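Handout 6: Color Names, or Why Nobody Agrees About Gray

*Reading for Fri 8 April. Bring the paint cards from last time, including the ones you said you lost.*

## 1. Where we left off

Last session ended in a disagreement over whether a certain paint card was green or blue. It lasted longer than the lecture. I'm counting it as participation, and it leads neatly into this week's question: what is a color name for?

The short answer is that it depends on who is paying. A color name can do at least two jobs. It can help you pick one thing out of several ("the red folder"), or it can make you feel a certain way about a thing you haven't bought yet ("Harvest Ember"). Few names do both. Most of the names on your paint cards do the second job and are useless at the first. Try asking someone to pass you the Harvest Ember folder.

## 2. Basic terms

Linguists use the phrase **basic color term** for a word that passes a few tests:

- It is a single word in common use. *Red* passes, *reddish* and *brick red* don't.
- It isn't a kind of some other color. *Scarlet* fails, being a kind of red.
- It can be used for nearly anything. *Blond* fails. You can have blond hair and, if the furniture store is ambitious, a blond table, but not a blond bus.
- Speakers agree, more or less, on what it covers.

English is usually given eleven: black, white, red, green, yellow, blue, brown, purple, pink, orange and gray. Every year someone makes a case for turquoise. Every year it is a good case. Write it up for the second assignment if you must.

Pink is the one to look at closely. In terms of light, pink is mostly pale red, and English speakers could have gone on calling it that. We say "light blue" and "light green" without any sense of loss. But pale red got its own word and light blue didn't, and most of you will insist that a pink object isn't red at all. Russian, for its part, splits blue in two and sees no reason to apologize.
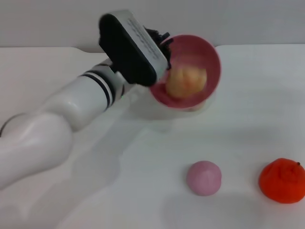
*Fig. 1. Pink cup. Very few people would call it light red.*

Test this at home. Ask three people for "the light red one" and time how long they stand there. Then ask for "the pink one." Write down both results, and don't coach your roommates.

## 3. The catalog problem

For the exercise in section 5 we'll be using two printed paint catalogs, Gredley and Stornby. Both are on the course shelf. Please don't cut pieces out of them. Somebody has already cut pieces out of Stornby, and I've decided to be calm about it.

Gredley lists 276 colors. Stornby lists 362. The human eye can tell apart far more than either, so neither company is overdoing it in principle. In practice, read the whites. Gredley has 44 names for white, and I defy anyone to put them in order from the names alone. "Quiet Linen" is darker than "Linen Shade." "Morning Milk" is yellower than "Butter Hint." There may be a system.

Things to notice as you read:

1. **Food.** Warm light colors are nearly always edible. Cool ones nearly never are. You will find biscuit, oat, custard and three kinds of cream before you find a single fish.
2. **Weather.** Grays and blues go here. It is always nice weather, or at worst atmospheric.
3. **Places.** Usually coastal and never a parking lot, though parking lots come in a great many useful grays.
4. **Adjectives doing nothing.** "Soft," "gentle," "true." Cross them out and see what is left. Sometimes it's "Gray."

## 4. Gray is hard

Gray ought to be the simple one. It has no hue, so all you should need to say is how light or dark it is. Then you go shopping for some and discover that there are warm grays, cool grays, greenish grays, and grays that looked fine in the store and went purple in the hallway.

Part of the trouble is that a very small amount of color is easy to see and hard to name. We notice a lean toward blue when a gray sits next to one that leans toward beige. Take the neighbor away and most of us go back to saying "gray." 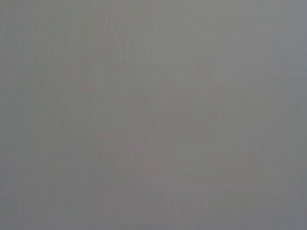 *Fig. 2. Mid gray, leaning cooler and bluer toward the right. Suggest a name in no more than two words.*

The other part is light. A north-facing room and a desk lamp will give you two different grays from one can. Your eye corrects for this as best it can, and does so without telling you, so people argue in good faith about the same wall from opposite ends of the same day. Marriages have been tested by less.

Setero, the third catalog (handed out as a photocopy, for which I'm sorry, given the subject), gets around this by numbering its grays. There are no names at all. It is the most accurate catalog on the shelf and I have yet to meet a student who liked it. Ask yourself why "Gray 132" is such a hard thing to want.

## 5. Exercise: borrowed words

Many color words started out as the names of things. *Orange* was a fruit first. *Violet* was a flower. *Salmon* is still mostly a fish. The word gets borrowed, and if the loan goes on long enough people forget there was one.

Food is a generous lender, and baked goods especially so. Golden, toasted, biscuit, caramel and crust all turn up in Gredley, covering a stretch of the color chart that plain English leaves to "brown" and "yellow" and a vague wave of the hand.
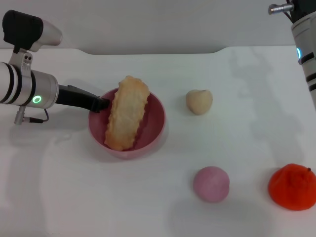
For the exercise, choose ten names from either catalog and sort them:

| Group | What goes in it |
|---|---|
| A | Names you could match to the right card without help |
| B | Names that narrow it down a little |
| C | Names that tell you only about the person who wrote them |

Work in pairs. One partner reads the name aloud, the other picks a card, and neither is allowed to make a face. Then swap. If you and your partner agree on everything, choose ten harder ones.

After that, read the extract from *Nigatu*, the short novel in your packet, in which the painter spends four pages failing to describe a door. Mark each place where she gives up on a color word and reaches for an object. Note which objects. We'll compare lists in class.

## 6. For the written assignment

One page, typed. Pick **one** of the following.

- Describe the color of your own front door to someone who has never seen it, using basic color terms only. Then do it again with no basic color terms. Say which version you'd trust if you had to buy matching paint.
- Argue that English has, or hasn't, a twelfth basic color term. Use the tests in section 2. "Everyone I know says it" counts as evidence only if you say how many people you know.
- Rename five of Setero's numbered grays. Defend each name. Anything involving mist will be marked down.

Late pages go in the tray by the door, which is beige, or sand, or possibly putty.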